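Folding dark T-shirts and sweaters for under-bed storage – flat stacks or file fold?
Home & Laundry > Closets and Storage
Page 1 of 1

jondomine_liu
Posted Fri 21 June
We are moving the winter clothes out of the closet and I want to settle on one way of folding before I do the whole lot. The boxes are the Fudach flat ones, 60 cm wide, and they slide under the bed with very little room to spare. Last December I had everything rolled and it came out badly creased, the cotton worst of all.

I have been folding on the big table with the slatted bamboo-type top. Dark things go in one stack along the edge, light things next to them.

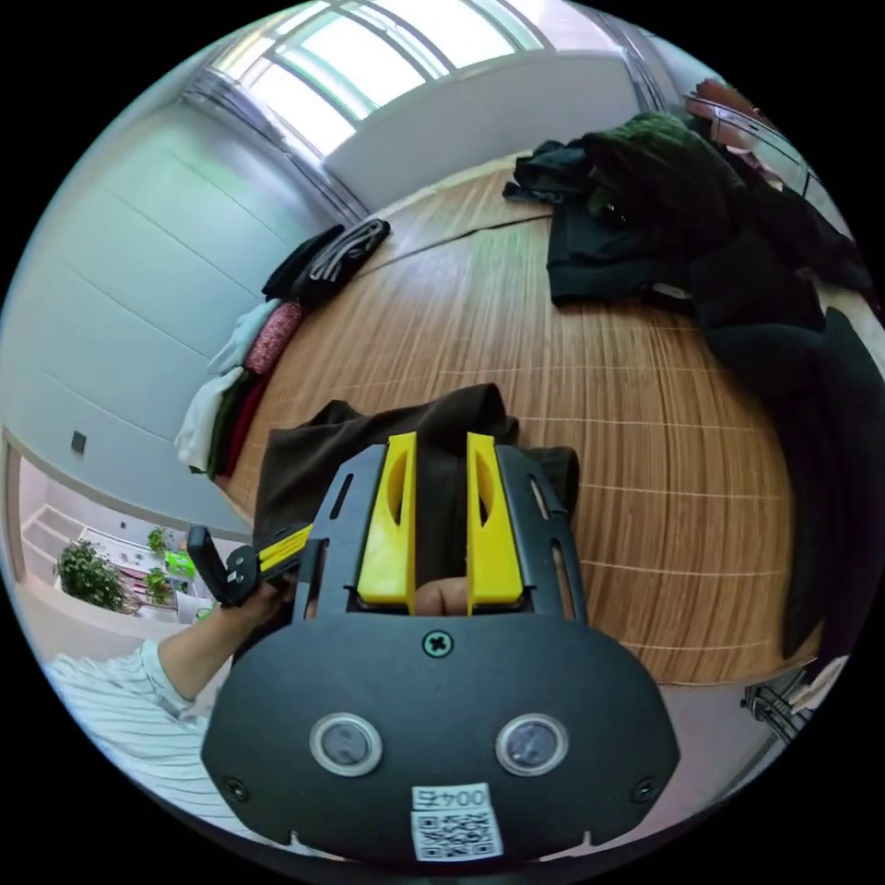

The brown ones are what slow me down. The fabric is soft and it bunches wherever you take hold of it, so the first fold is never straight and everything after that is off too. I end up shaking it out and starting over. Does anyone have a method for soft fabric that works on a table? I don't want to do it on the bed.
– Hsiu-ying

EskoV
Flat stacks. Lay the piece face down, smooth from the middle out to the sides, fold the sides in, then bottom to top. With soft fabric take hold at two corners, never in the middle. If you lift it by the middle it will bunch every time.

danuta_j
I disagree about flat stacks for a box under a bed. You pull out the bottom shirt and the rest goes over. File fold and stand them on edge. I have done it this way for two winters and I can see everything when I open the lid.

EskoV
How tall are your boxes? Mine are too low for anything standing up. The lid wouldn't close on a sweater.

danuta_j
Taller than hers, I expect. You can fold one more time and make the packet shorter. T-shirts are fine. Thick sweaters I leave flat on top.

LechGajewski
One more fold means one more crease, and creases were the complaint in the first post. Flat, and don't fill the box all the way.

A slatted top can leave lines on thin cotton if you press down hard. I put an old sheet over ours first. It also stops the fabric catching between the slats.

jondomine_liu
I haven't had lines but I will try the sheet. Lech, do you iron before you store?

LechGajewski
No. Wash, dry completely, fold, done. I iron in the fall when they come out.

jola.w
For soft stuff I use a folding board. Mine is a Zaki, but a piece of stiff cardboard cut to size works the same. Put it at the collar, fold the sides around it, slide it out. Every piece comes out the same width, so it doesn't matter if you stack them or stand them up.

danuta_j
Boards are slow. By the time you have lined up the collar I have done three.

jola.w
And mine all fit the box. She asked for straight folds, she didn't ask for fast.

EskoV
Cardboard is worth a try before buying anything. Cut it a bit narrower than half the box and you get two stacks side by side.

jondomine_liu
Cut one this afternoon from a Forine carton. Much better on the brown ones. T-shirts are going in flat, two stacks, sweaters in a separate box. Danuta, I may try yours for the kids' drawers, those are deep enough.

danuta_j
Start with the pajamas, they stand up well.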